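Tonomholm House – minutes, December meeting

I'm on minutes again, so apologies for the spelling. With me were Hervé Collet, Kátia Araújo, Siebe Timmermans and Ineke Leemans, who came in at ten past seven with soup. Thijs Mertens sent regrets.

1. Bottles on the floor

Kátia has had enough of empties next to the bin and not in it. Hervé said people aim from the doorway. We all looked at him. 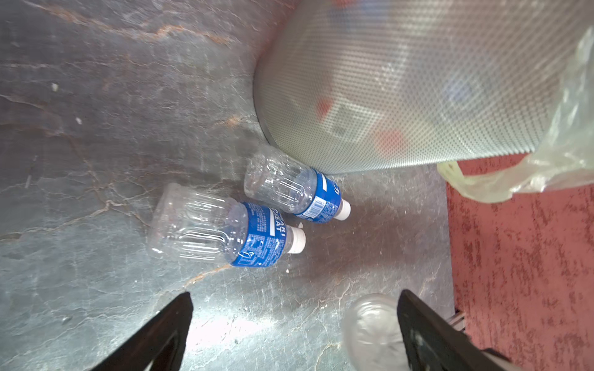 2. Liners

Siebe likes the thin see-through ones from Claeys, I think they slide around too much. We went back and forth on this for ages! Folding plenty over the rim helps, so please do that. Claeys wants an order of 26 rolls – Ineke will ask if they'll do fewer.

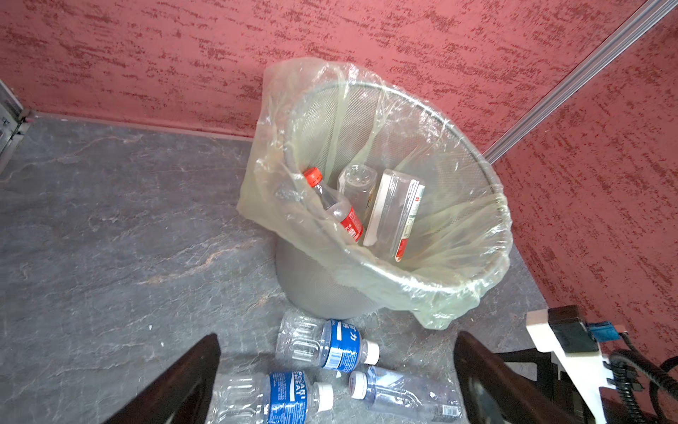
Lined bin, with empties inside and on the floor

3. Deposit money

The Trunville trip fund stands at 1,957 and we need 2,294, so we're getting there. Ineke brought up the collection point at Pliltstead again and whether they take bottles with the tops on.

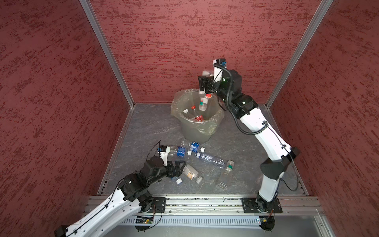 Caps were next, and I have opinions. I'd like them off and in a jar before anything gets bagged, and Siebe would like them left alone. Red caps, white caps, they all go in the bin still screwed on at the moment, and the labels stay on too. We agreed to wait for Pliltstead to answer.

4. Emptying

Kátia keeps the list until the next meeting. Swap if you can't make your turn – just tell her first.
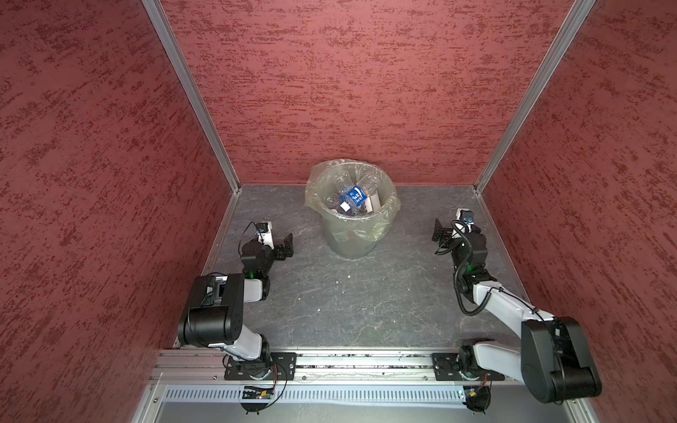

Clear empties piled in the bin, back wall

Next meeting at 7 pm, Hervé's bringing bread.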